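4 min read

September, just after four, kettle on

Right, the tables. I said I'd write this up before I forgot which pot was which, and I've already forgotten one of them, so let's get on.

Started on the long one by the radiator, job 3556 in the Borndale paperwork if you ever need to look it up. It's the one with the ring marks and the sticky patch where the label backing used to live. Warm water and a drop of washing-up liquid first, then the Devum cleaner on a soft cloth, left for 8 minutes and wiped along the grain. Ring marks nearly gone! The sticky patch only laughed at it. I had another go with the plastic scraper held very flat and got most of it up, though there's still a dull bit if you crouch down and look towards the window. Jeptoo says nobody crouches. I crouch.

Then the edges. I'd been putting these off all month, and they were as horrible as I thought they'd be. All the crumbs from the sanding had packed themselves in under the front lip and gone like putty. Old toothbrush, more warm water, lots of muttering. (The toothbrush is now in the jam jar with the blue tape on it. Please don't put it back with the paint brushes, it's got grit in it.)

Measured the long table while I was under there because the Acharya quote has to go back and I don't trust the old drawing. It's 1391 mm from the left edge to the first leg bracket, and the drawing has it quite a bit shorter, so whoever did that must have measured from the inside of the lip. I've written the new number on the drawing in green pen and crossed the other out. If we get the replacement top cut from the old figure the holes won't line up and we'll be back to clamps and swearing.

Colour next. We keep going round in circles on this, so here's where I've got to. The Cumholm samples are on the shelf over the sink: a dark one, a plain white one and the light grey. I like the dark one best to look at, but every speck of dust shows on it by lunchtime, and pencil lines just vanish. White is lovely for about an hour and then it glares back at you when the sun comes round. I've come down on light grey with a wood grain. It's kind to the eyes, you can still see a pencil mark if you press a bit, and the grain hides the small scuffs without hiding a dropped screw.

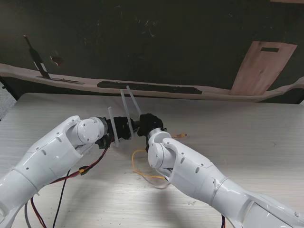 Can the Devum cleaner go on the grey wood-grain tops as well as the long table?

Use it sparingly and try a corner first. I put a dab on the grey Cumholm sample, gave it the same wait as the long table, and it wiped off with no change of colour I could see. Rinse with a clean damp cloth afterwards or it dries with a faint smear.

What I haven't tried is anything stronger. There's a tin of something at the back of the cupboard with the label soaked off and I'm not opening it on a table I like. Jeptoo Odera (who bought it, I'm fairly sure) thinks it might be brush cleaner. Could we get it out of the cupboard and either name it or take it to the tip?

Glare test, such as it was: I carried the grey and white samples over to the window side and stood them on the sill, then did it again with the overhead lights on. The grey has a bit of sheen when you catch it low down, but from standing height it's fine. With the white I was squinting both times. I also drew on both with the ordinary HB and the chunky carpenter's pencil. The HB is faint on the grey, so that's a point against, and I've moved the carpenter's pencils into the top drawer for now.

Rubbing out: the white eraser is good, the pink one leaves a pinkish ghost that needs a damp cloth. Binned the pink ones. Sorry if one was yours!

Also tried the felt pads from Borndale under the long table's feet. Two of them came off the first time I shoved it sideways, glue still tacky, so I've stuck them back on and turned the whole thing on its side against the wall until tomorrow. Mind your shins going past. It sticks out further than you'd think.

Still to do:

Ask Acharya whether the price includes rounding the front edge, as the quote only says "finished", and that could be anything.

Find out from Cumholm if the grey comes in a matt version. The swatch book has a page for it but the swatch has fallen out.

Second pass on the sticky patch. Maybe cooking oil, left on for a bit? My mum swears by it for jam jars.

Buy cloths. We're down to the scratchy ones, and those aren't going near a new top while I'm in the building.

Stopped at half five. The long table smells strongly of lemon and so do I.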